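Clukero floor notes
README, please read before you add anything

Hello, and thanks for opening this file. Clukero is my collection of pictures and notes about ordinary floors and the small jobs that get done on them: picking up, sweeping, moving a chair so you can get at the bit behind it. I started it in January when we moved into the Hadley building and I noticed I had plenty of pictures of worktops and shelves and hardly any of what was underneath.

There are 893 pictures in this release, split over 14 folders. Each folder is one room, or one end of a room if it's a big one. The folder names are mine and some are a bit daft (sorry), but rooms.txt tells you what each one means.

Carpet is the largest group by a long way, and most of it is pale grey. I like grey carpet for this! It takes the light evenly and you can see a dropped screw or a bit of thread on it without squinting. The downside is that one grey carpet looks very much like the next, so please go by the folder and don't try to guess the room from the colour.

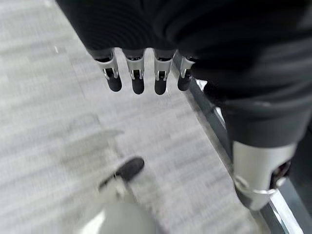 The other groups are hard floors, rugs and mats. Rugs were a pain to label -- is a rug on top of carpet a rug or a carpet? I went with whatever is on top, and if both show I put both in the notes column. Baloyi, our other site, has nearly all the hard floors, so if you leave that one out you'll lose most of your tiles.

What's in each folder: the pictures, a labels.csv with one line per picture, and sometimes a notes.txt where I've rambled on a bit. The columns are surface, colour, clutter and comments. Clutter is none, a little or a lot, judged by me with a cup of tea, so treat it gently.

Things I know are wrong: 2 folders still use the old colour names (stone and pebble, both of which mean light grey), and the Isero import left blank comments on 300 lines. I'm filling those in when I get an evening free.

If you send me new pictures, keep the file names short and leave the floor as you found it -- crumbs are welcome.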